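Week 4 handout: Colour names and colour matching

Bring this sheet to the tutorial on Friday. The reading is chapter three of the course reader, up to the section on dye lots.

Everyday colour words cover wide ranges. A speaker who says "green" may mean anything from lime to a grey sage, and two people will often draw the boundary with blue in different places. Paint makers get around this with coded swatches. The Floltden chart used in this unit has 285 swatches; the older Dindton chart has 1100, many of them hard to tell apart under tungsten light.

Pale colours cause the most trouble. They pick up a cast from the lamp and from nearby surfaces — a pale pink can be recorded as lavender or grey by the same observer on the same afternoon.

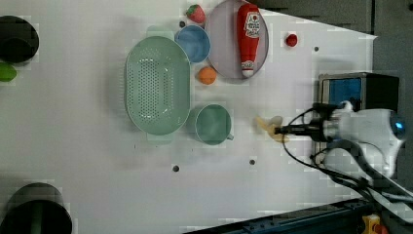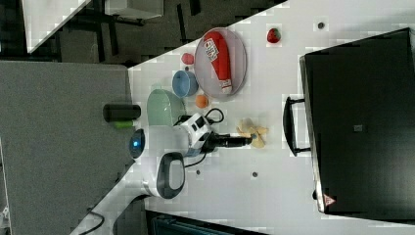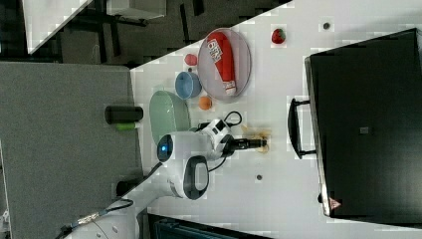 Figure 4.1. Saturated and pale colours on a white ground. The plate is a pale pinkish tone in all three views.

Terms to know
Hue: the family a colour belongs to (red, blue, green).
Value: how light or dark it is.
Chroma: how strong it is compared with a grey of the same value.

Exercise
Choose five items at home and write down a colour name for each in daylight, then again after dark. Match both sets to the Floltden chart and note any code that changed. Keep the write-up under 865 words.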